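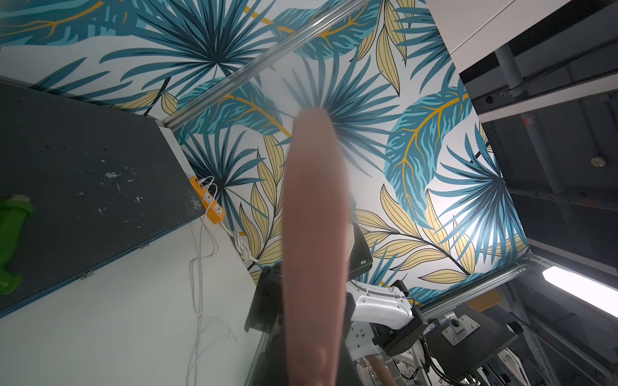
4.2 Does pattern change how long guests stay?

Figure 3. Tropical-print wallpaper of the kind discussed in this section: teal and navy palm fronds with pale yellow leaves on a white background.

The claim that bold botanical wallpaper makes people linger is repeated often in the trade literature and tested rarely. The source cited most is a survey by the design firm Kudaslow, which asked 664 hotel guests whether they had "enjoyed" their room. Guests in patterned rooms said yes more often. Enjoyment is a long way from length of stay, and the patterned rooms also cost more, had been refurbished more recently and faced away from the street. The survey report does not separate these effects, and we doubt that it could.

The Santoro study is better, though not by much. It compared three lobbies over two weeks in November and timed visitors from entry to exit. The lobby with leaf-print paper showed the longest visits. It was also the only one with a coffee bar. The authors mention the coffee bar in a footnote and do not return to it.

Our own data come from the Jolow and Zirine guesthouses, which share an owner, a price list and a floor plan. Jolow is papered in large-scale prints; Zirine is painted plain white. We logged almost 2,000 visits to the shared lounges and found no difference in median stay that survived a correction for time of day. The one gap that looked promising, on Wednesday evenings, vanished once we removed a weekly quiz held at Jolow.

None of this shows that pattern has no effect. Our lounges were small, and most visitors were repeat guests who may have stopped noticing the walls. It does suggest that the effect, if there is one, is weaker than suppliers claim, and that furniture and refreshments should be ruled out first. Section 4.3 takes up seating.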